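Members' board > Matches and events > Should the Brokumeo match be foursomes or four-ball?
Views: 1849

slow_backswing
I would like to ask the opinion of the members before the format is fixed. In October we play again the charity match against Amarasinghe, and last year it was four-ball. I watched all of it from the path. It was a pleasant afternoon, but it took more than five hours, and at the end many spectators had gone home before the prize was given. I propose foursomes. One ball for each pair, alternate shots, and we are finished in time for dinner.

Hanne_K
I don't agree. People buy a ticket to see the good players hit the ball. In foursomes Rajitha Gazi would hit half as many shots. I did not pay to see her stand beside the green and hold an umbrella.

slow_backswing
She would also have to play from the places where her partner leaves the ball, and for me this is the most interesting part of pairs golf. In four-ball the strong player carries the weaker one and the weaker one can pick up.

mudder72
Weaker one here. I was the partner on the last nine holes last year, and I picked up on four of them. I was very relieved each time. Please think about us also when you choose the format.

pinhigh_tomas
Can someone tell me where the money goes this time? I asked in the other thread and got no answer.

Shiuli Biswas (match secretary)
Tomas, I am sorry, I did not see your question. The tickets cost 10 each, and we are allowed 200 spectators on the course. If all are sold, that is 2000 for the junior travel fund, and Predex has promised to give the same amount again. The food is paid by the two clubs, so nothing is taken from the ticket money.
About the format: it is not decided. Amarasinghe has written that they can accept both, but they want to know soon, so that their pairs can practice.

pinhigh_tomas
Thank you, this is clear now. Then I think the handicap question is more important than the format. Last year they received too many strokes on the back nine. I don't say that anyone was dishonest, but we lost three holes in a row to net birdies.

Hanne_K
You lost three holes in a row because you were in the pond.

pinhigh_tomas
Only on two of them.

oldgreenfee
I have played this match since it started, and the first two years it was foursomes. It was changed after it rained so hard that the pairs could not keep the grips dry, and someone said that with four-ball at least everybody would be warm from walking. I have never understood this explanation. I would be happy to go back.
One practical thing. With foursomes you must agree on the ball before you tee off, and some players are very particular. Decide it the evening before and not on the first tee.

Hanne_K
What about a compromise? Foursomes on the front nine, four-ball on the back nine. The spectators get both, and mudder72 can pick up after the turn.

mudder72
I would vote for this.

slow_backswing
It will be a little slower than my proposal, but I can live with it. Which nine has the better places to stand? I would prefer to have the four-ball where there is more room behind the greens, so on the back.

Shiuli Biswas (match secretary)
I like Hanne's idea and I will send it to Amarasinghe tonight. Rajitha has told me that she will play in whatever format, if the tee time is not before 9 a.m. Tomas, the strokes will be calculated again for each nine, and I will put the list here when I have it. Tickets can be bought in the pro shop until all are gone.

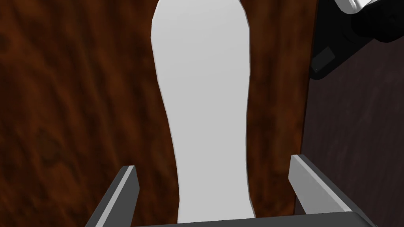 Skovimholm Golf Club, Match and Events Section
Members can reply in this thread after they log in. Questions about tickets go to the pro shop, questions about pairings to the match secretary.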